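Let the Kid Be Bored

My sister-in-law sent me a link last week to a toy subscription. You pay every month, a box comes, and inside is whatever your child is supposed to be learning at that age. There's a booklet for the parent too. I read the sample booklet all the way through with my coffee and by the end I was tired, and I don't even have a toddler anymore!

I've got nothing against toys. Our house in Eston was full of them, and when we cleared out the playroom in April I kept more than I gave away. (Anybody who wants a wooden train with one wheel missing, you know where I live.) What bugs me is the idea that every minute a kid spends on the floor has to be going somewhere.

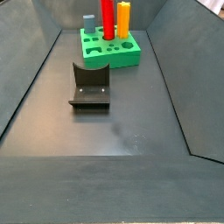 When I was little we spent summers at my grandmother's place on Fakhoury Street, and she owned 2 games, one of them missing most of its cards. There was nothing to do. I mean nothing. By the second day my brother and I had worked out a whole country under the porch, with laws and a post office, and we called it Paltuvgate. I'm still a little proud of the post office. It ran for three summers and we charged each other pebbles for stamps.

No grown-up suggested any of that. If one had, we'd have dropped it in five minutes.

I do get why parents buy the boxes. You're worn out, you want to do right by them, and the ads are very good at making you feel behind. I once paid for a Hiteck learning tablet that promised 670 activities. My daughter used it as a tray for her crackers, and I spent months feeling like I'd let her down over it — as if the other 669 were what stood between her and college.
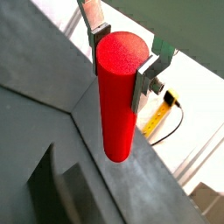 So my opinion, for what it's worth, is that an afternoon with no plan is a fine thing to give a child. They'll whine first. Mine could whine for a solid hour, flat on the kitchen floor, and I'd step over her to get to the stove. Then it would go quiet and I'd find her taping paper to the underside of a chair, and I knew better than to ask.

I told my sister-in-law to skip the subscription and put the money toward a sitter. She's thinking about it. She did say the booklet had a pretty good page on boredom, with a schedule for when to fit it in.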